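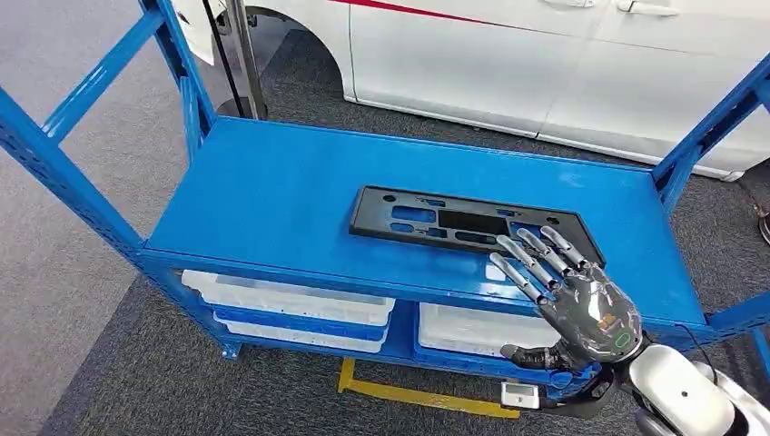 Kilent Parts Store, Shelving and Small Parts Team

README for the Tilis rack list
Version 2
Maintained by Zinash Berhe. Corrections to Tsehay Wako.

What is in this folder

This folder keeps the list of all parts which are stored on the blue racks in the Kilent store. The list has 1,462 lines. One line is one part number in one place, so a part that lives on two shelves has two lines. Please do not join them together, even if it looks more tidy. The person who goes to fetch the part needs to know both places.

The folder was started by Tsehay Wako when we moved from the old building at Birhane. In the old building the parts had only a colour sticker, and some of the stickers did not survive the move. For these parts we wrote the description by hand, and you will notice that the style is different from one line to the next. It is on my list to make them the same.

Files

racks.csv – one line for each rack. There are 18 racks.
parts.csv – the main list, 1,462 lines.
words.txt – the words we agreed to use for shapes and finishes.
changes.txt – what was changed and by whom, newest on top.

Columns in parts.csv

rack: the rack number, written with two digits (01, 02 and so on).
level: T for the flat top shelf, then L for the lower levels. The top shelf has no bins, the lower levels can have them.
bin: the bin number. It stays empty for level T.
part_no: our own number. The number of the supplier goes in the notes.
shape: one word from words.txt.
finish: matte, gloss or mixed.
colour: the main colour only.
holes: none, round, oblong or both. A bigger opening is written in the notes, for example "rectangular opening near centre".
notes: free text, in English please.

How we describe a flat part

Long plastic panels are the most difficult for us, as many of them look like each other when they lie on a shelf. The rule is to write first the material and the colour, then the outline, then the rim, then the holes. A good line looks like this:

black moulded plastic, long rectangle, raised rim, round and oblong holes, larger rectangular opening near centre, matte

We do not write what the part is for if we are not sure. A panel like the one in this line could be taken for a licence plate bracket or a piece of car trim, and in the old list the same kind of part was called by both names, also "cover" and once "grille". Use "panel" in the shape column and leave the guess for the notes, with a question mark after it.

About the racks

All racks are blue metal, bolted together, with uprights of perforated angle. The slots in the uprights let us move a level up or down, so the height of a level is not written in racks.csv. If you move a level, you do not need to change the list. If you move a rack, you do.

The paint on the top shelves has scuffs. This is normal wear and should not be reported. Please report a bent front beam, a missing bolt, or a foot plate that is not flat on the floor.

Top shelves are for parts which lie flat and are too long for a bin. Put them down with the long side going from left to right, one layer only. Small parts should never be left there, also not for a short time, because they roll behind the rack.

Known problems

- Thirteen lines have no part number. They are marked with "check" in the notes.
- The words "oblong" and "slot" were both used for the same hole before February. From now on it is "oblong" for parts, and "slot" only for the racks.
- Rack 07 was turned around and the bins are numbered from the right side. We will renumber them when Plorkitz sends the new labels.
- Colour "grey" and "gray" both appear. Search for both.

How to make a change

Open parts.csv, change the line, and write one sentence in changes.txt with your initials. Do not sort the file before you save it. If you are not sure about a part, bring it to the desk of Zinash before 4 pm, or leave a note with the rack and level.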